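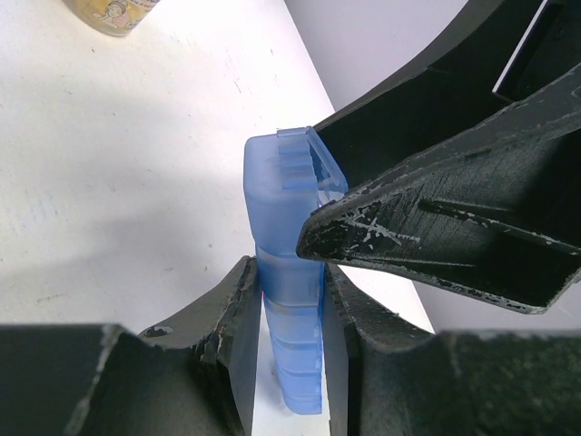
Moving softgels from a bottle into a small plastic case takes a few minutes, most of it cleaning and drying. Choose a case with walls you can see through. Frosted blue plastic with molded ridges near the top and grooves lower down is fine, but grooved parts need a brush as well as a rinse. Wash the case with mild soap, rinse it, and leave it open on a rack for 2 hours. Do not put softgels into a damp case – the shells soften and stick together.

Wash and dry your hands. Take the cap off the bottle and set it down with the inside facing up. Remove any cotton and throw it away.

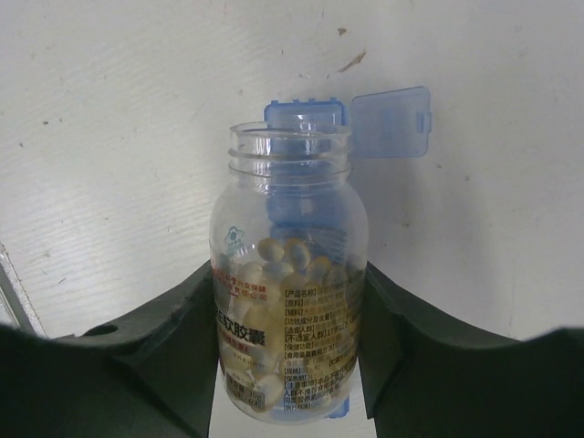 Tip the bottle slowly over a clean saucer and let out only what you need for the week. Discard any capsule that is leaking, cracked, or stuck to another. Move the rest into the case without pressing them down, then close the lid until the latch catches.

Recap the bottle at once. Keep the original label, as it has the dose and expiration date – a copy on a slip of paper can travel with the case. Store both in a dry cupboard away from the stove and out of reach of children.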